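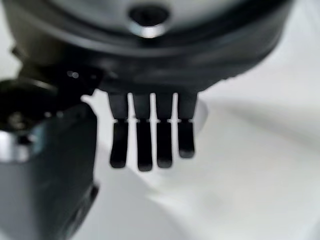

Virág asked whether anyone had checked the "sun" and "shade" labels against real gardens before we put them in a table, and the answer is no. The same message called the whole file hearsay in columns. I have kept that remark near the top because I can't argue with most of it.

Jalier seed packet notes, version 2

What is in it

The file holds 773 rows. Each row is one set of growing instructions copied from the back of a seed packet: sowing depth, spacing, days to sprout, days to harvest, light, water, and whatever the seller wrote in the free text. The packets are vegetables, herbs and a smaller pile of cut flowers. All of them were sold in the United States and printed in English, though a fair number read as if they had been translated by someone in a hurry.

It does not hold results. If a packet says carrots come up in 10 to 14 days, the file says so too, and you should believe it exactly as much as you believe the packet. I don't, much. Days to harvest is the worst column. Some sellers count from sowing, some from transplanting, and most don't say. We added a field called count_start to record which one was meant, and it is blank more often than it is filled.

Columns

packet_id: made up by us, means nothing outside this file.
crop: common name as printed. "Squash" is doing a lot of work here.
variety: as printed, spelling mistakes included.
depth_in: sowing depth in inches. Where the packet gave a range, this is the low end and depth_in_max is the high end.
spacing_in: final spacing after thinning. Row spacing is separate.
sprout_days_min, sprout_days_max: as printed.
harvest_days: as printed, one number. Ranges were cut to the low end in version 1, which was a bad choice. Version 2 puts the high end back in harvest_days_max.
count_start: sowing, transplant, or blank.
light: sun, part, shade, or blank.
water: free text. Do not try to turn this into a number. "Keep evenly moist" is on nearly everything, including plants that hate it.
notes: the rest of the printed text, minus the sales copy.

How it was typed in

Every packet was typed by hand and then typed again by a second person who had not seen the first copy. Where the two disagreed, we went back to the paper. That catches typing errors. It does nothing for errors made by the seller, and I would guess those are the larger group, but I have no way to show it.

We tried Drivotura, the scanning program, on the first box of packets. It read fractions badly. A depth of 1/4 inch came back as 14 inches often enough that we dropped it and went back to typing. If you find a bean in the file that wants to be planted a foot down, please report it, because that row slipped through.
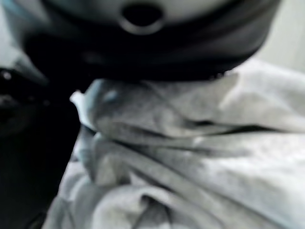
Jalier notes, v2.

Things people have claimed about this file

That it can set a planting calendar. It can't. There are no frost dates in it and no zones. Many packets print a tiny map, and we left the maps out, since most were too small to read and the ones we could read did not agree with each other.

That the spacing figures are a good average of expert opinion. They are an average of what was printed, and printed text gets copied. Wostusum, the packet collection that supplied most of our paper, has whole runs from different sellers with the same sentences in the same order. Treat those as one opinion. The same_text column marks them where we noticed. Groups of 3 or more matching packets share a code; pairs are not marked, so there is more copying in here than the column shows.

That it proves cheap seed comes with worse advice. We never recorded price.

What changed since version 1

Restored the high end of harvest ranges. Split row spacing from plant spacing. Removed duplicates where the same packet had been entered under two ids. Fixed the light column, where "partial sun" and "partial shade" had been stored as different things. They may be different things. The packets do not explain the difference, so both are now "part" and the original words are in notes.

Use

Free for any purpose. Credit Jalier if you feel like it. Please don't publish a chart of harvest days without filtering on count_start first. Corrections are welcome if they come with a clear copy of the packet; "my tomatoes took longer" is interesting, and mine did too, but it doesn't go in the file. The next version is planned for May, if the flower rows get their second typing by then.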